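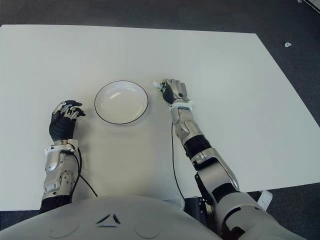

Figure 1. A round white plate with a thin black rim, on a white tabletop.

Plate Size, Portion Choice and Food Left Uneaten in a College Canteen
Student project report, Department of Food and Consumer Studies
Prepared by: Hala Nimri, Fouad Matar, Sobia Warraich
Supervisor: Rasha Mansour
Submitted: September 10, 2024

Summary
This report sets out the findings of a student project on food waste at the Kassab canteen. The project examined whether diners who serve themselves leave less food when they are given a smaller plate. Twenty-eight diners agreed to take part. They were observed over 14 lunch services in August, with the larger plate in use for the first half of the period and the smaller plate for the second. Less food was left on the smaller plate in most services, although the difference depended strongly on the dish being served. The authors recommend that the smaller plate be kept as the standard plate at the hot counter and that half portions of rice be offered by name.

1. Background
The Kassab canteen serves a hot lunch to students and staff of the college. Diners collect a plate at the start of the counter, help themselves to rice, potatoes or pasta, and are then served a main dish by canteen staff. Salad and bread are taken separately. Food left on plates is scraped into a single bin at the return hatch, and no record of it was kept before this project.

The subject was suggested by Jihad Saab, the canteen manager, who had noticed that the bin at the hatch filled more quickly on days when rice was on the menu. He asked whether the cause lay in the cooking, in the serving spoons or in the plates. The present project was limited to the plates, as the menu is fixed by the contract with the supplier, Prara, and could not be altered during the summer term.

Earlier work on plate size gives a mixed picture. Some studies have reported that people take less food when the plate is smaller, while others have found little or no effect, particularly where diners are hungry or where they can return for more. It was therefore considered useful to test the matter locally before any crockery was bought.

2. Aims
The project had two aims:
To compare the amount of food left uneaten on the larger and the smaller plate.
To record what diners themselves thought about the change.

The nutritional value of the meals was outside the scope of the project.

3. Method
3.1 Crockery
The larger plate was the one already used in the canteen. The smaller plate was taken from the Studov range, chosen by the supervisor from a supplier's catalogue. Both are round. It was agreed at the outset that plates should be plain in the centre, as a pattern may affect how full a plate looks to the person serving.

3.2 Participants
Participants were recruited by a notice at the canteen entrance and by email. They were told that the project concerned lunch habits in general. The full purpose was explained after the last service, and each participant was then given the opportunity to withdraw. None did so. Names were replaced by codes before any figures were entered.

3.3 Weighing
Each participant was asked to return the plate to a side table in place of the hatch. Leftovers were scraped into a tared tub and weighed on an Avska kitchen scale. Bones, peel, paper napkins and other inedible items were removed first. Two members of the group were present at every service, one to weigh and one to write down the reading.

3.4 Questionnaire
A short questionnaire was handed out at the end of the period. It asked whether the participant had felt full after lunch, whether he or she had gone back for more, and whether the plate had been easy to carry. A space was left for comments.

4. Results
4.1 Food left uneaten
Less food was left on the smaller plate in most services. The difference was clearest for rice and pasta. With stews and soups there was no steady pattern, which may be explained by the fact that these dishes are ladled out by staff and the amount does not depend on the diner. On the day fried fish was served, very little was left by anyone.

Second helpings were more common with the smaller plate. Even so, food taken on a second visit was nearly always finished. It appears that diners judged their appetite better once they had begun to eat.

4.2 Views of diners
Most participants reported that they had felt full. Several wrote that the smaller plate looked mean at first and that they had stopped noticing it by the second or third day. The most frequent complaint concerned sauce running over the rim. A number of participants asked for a smaller serving spoon for rice, a point which had also been raised by Jihad Saab.

5. Discussion
The results support the view that plate size affects waste where diners serve themselves, and has little bearing where staff control the portion. This is of practical value to the canteen, as only part of the counter would need to be changed.

Certain weaknesses must be noted. The two plates were used one after the other, so that any change in the weather or in the menu may have influenced the results. Prara repeated some dishes in both halves of the period, but not all. Participants also knew that their plates were being collected, and may have eaten more carefully as a result. A stronger design would alternate the plates from day to day and would run during the main teaching terms, when the canteen is busier and queues are longer.

The shape of the plate deserves further study. A shallow plate spreads food thinly and may make a modest portion look larger, whereas a deeper one would answer the complaint about sauce. The group was unable to test this within the time allowed. 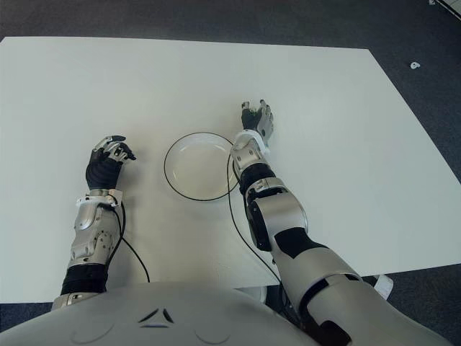

6. Recommendations
The smaller plate should be kept at the self-service part of the hot counter.
A half portion of rice should be listed on the menu board.
The serving spoon for rice should be replaced by a smaller one.
Leftovers should be weighed by canteen staff for one week in each term, using the method in section 3.3.

7. Acknowledgements
The authors thank Jihad Saab and the kitchen staff for the use of the side table and for their patience at busy times, and Rasha Mansour for her comments on the draft. Copies of the blank questionnaire and the weighing sheet may be obtained from the department office.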